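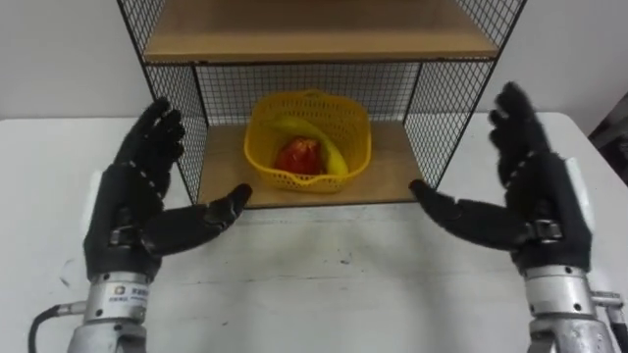
Mesh shelf unit + fruit basket: in or on top?

Forum: Small Kitchens > Storage and Shelving

plumduff
Right, I need some opinions before I drive myself mad. I've bought one of those black wire mesh shelf units, the Wutmont one, with the light wooden boards. I wanted it for the fruit, which has been living in a heap next to the kettle. The bottom bit is open at the front so my plan is to slide a basket in there and keep mugs on the top board. My other half thinks the fruit should go on top where people will see it and eat it. Who's right?

Basket is a little yellow plastic one with holes all over the sides and a handle at each end. Cost me next to nothing and I love the colour.

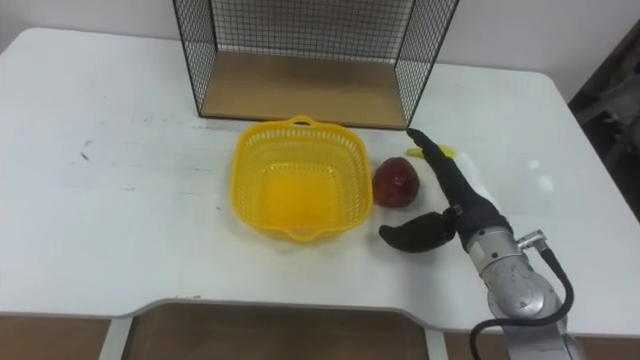 Basket before filling, with the first apple waiting its turn

tealeaf_8
In the bottom, every time. Top shelf is prime space and you'll want it for things you grab with one hand. I've got the taller Traltberg version and the fruit has been in the lower part since June with no complaints from anyone.

Nice basket by the way! Is it one of the stacking ones?

plumduff
No idea about stacking, I only bought the one. It does have sloping sides so maybe?

grumblecrust
Going to disagree with tealeaf_8. Fruit in a cubby gets forgotten. We had ours tucked under a shelf and I was throwing out brown bananas every week. Moved the bowl onto the worktop, right in the way, and now the kids help themselves. Out of sight, out of mind and all that.

tealeaf_8
But it isn't out of sight, is it, it's mesh! You can see straight through the sides. A cupboard I'd agree with you.

grumblecrust
You can see through it if you're looking. My kids don't look at anything that isn't a screen.

plumduff
Ha, fair. OK, I've had a go with two bits of fruit to see how it sits before I commit. Banana goes corner to corner, more or less, and the apple sort of perches on it.

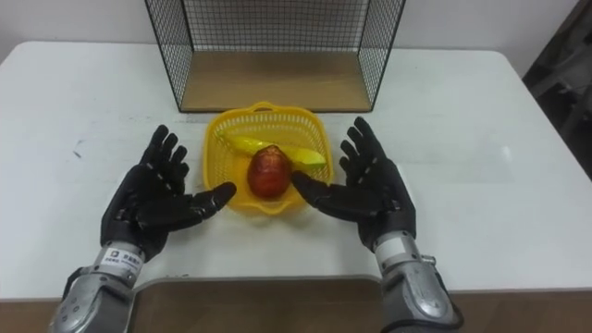 Banana and apple in, basket still out in front of the shelf

marrowfat
Oh don't put the apple on the banana, it'll bruise! Banana at the back and apple beside it. And if it's real fruit I'd keep them in separate baskets altogether, they make each other ripen faster.

Also check your gap. I bought a lovely deep bowl from Ó Flaithearta in the sale and it went in beautifully empty. Put a pineapple in it and no chance. Had to take it out again and it's now got pegs in.

plumduff
Good shout on the gap. I'm only ever going to have low stuff in there I think, no pineapples in this house.

Banana moved to the back. I take it all back about the perching, it looks much better side by side.

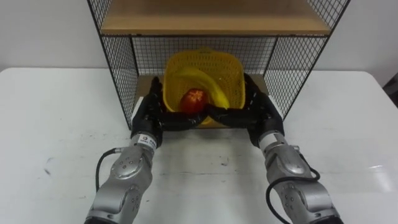 Basket in the lower part, apple at the front left, banana curling round behind

tealeaf_8
There you go, that looks really smart! The yellow against the black is lovely. Told you.

grumblecrust
It does look nice, I'll give you that. Still think you'll be binning bananas in 2 weeks.

plumduff
Possibly! I'll report back. The thing I like is that the basket has that little handle pointing out, so in theory you just pull the whole lot forward, take what you want and shove it back. Has anyone found the boards get scratched doing that? The top one seems fine but I don't want to ruin the bottom one dragging plastic over it.

marrowfat
Mine's an Unach and the bottom board marked a bit after a year or so. I cut a piece of drawer liner to fit and that sorted it. Get the thin stuff, the thick spongy one grips and you end up dragging the whole unit across the worktop with the basket.

tealeaf_8
Or lift it? It's two bits of fruit, not a sack of spuds.

marrowfat
You say that, but at seven in the morning with toast in the other hand I am not lifting anything.

grumblecrust
Which is why a bowl on the worktop is better :)

plumduff
You're not going to let this go, are you. Drawer liner it is, I've got half a roll under the sink. Mugs are going on top tonight and then I'm leaving it alone.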